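Automatización en el taller: qué tareas pequeñas se pueden delegar ya

Consejos de banco · Ordenar, encajar, clasificar

En un taller doméstico, las tareas que más tiempo consumen suelen ser las menos interesantes: devolver cada pieza a su hueco, separar tornillería, presentar un pomo en su alojamiento antes de fijarlo. Son trabajos de recoger y colocar. Un brazo industrial los resuelve desde hace décadas si la pieza llega siempre a la misma posición. En un banco corriente no llega nunca a la misma posición.

La dificultad depende sobre todo de la holgura. Con 3 mm entre pieza y hueco, casi cualquier sistema con visión acierta. Por debajo de un milímetro hace falta control de fuerza: la pieza toca el borde, se ladea y hay que corregir el ángulo sin soltarla. Una persona lo hace con las yemas de los dedos y sin mirar.

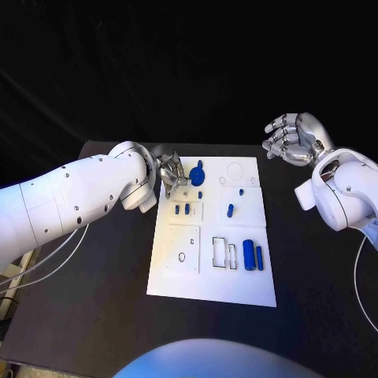 El agarre es el segundo problema. Un pomo ofrece superficie suficiente para cerrar varios dedos; una clavija corta, muy poca, y los propios dedos tapan el hueco en el momento de insertar. Los cilindros tumbados obligan además a girar la pieza antes de encajarla, y ruedan si se tocan mal.

Antes de pensar en máquinas conviene preparar el puesto. Lo siguiente sirve igual para quien trabaja a mano:

Base mate y oscura, piezas claras o de un solo color vivo. Los reflejos confunden a las cámaras y cansan la vista.

Contorno dibujado alrededor de cada hueco, con trazo de 4 mm. Se ve de un vistazo lo que falta.

Entrada de los alojamientos achaflanada. Una pasada de avellanador basta en madera blanda.

Plantilla sujeta con dos sargentos o con cinta de doble cara. Si se desplaza, se pierde la referencia de todos los huecos.

Cables fuera del recorrido de las manos.

En nuestro banco, una bandeja Clelum de 147 huecos se rellena a mano en menos tiempo del que exige programar la secuencia en el brazo Mavico. Para series largas y repetidas el cálculo cambia. Para cajones mezclados, de momento, seguimos con el clasificador Bassi y las manos.

En noviembre revisaremos las pinzas Prudik con dedos intercambiables.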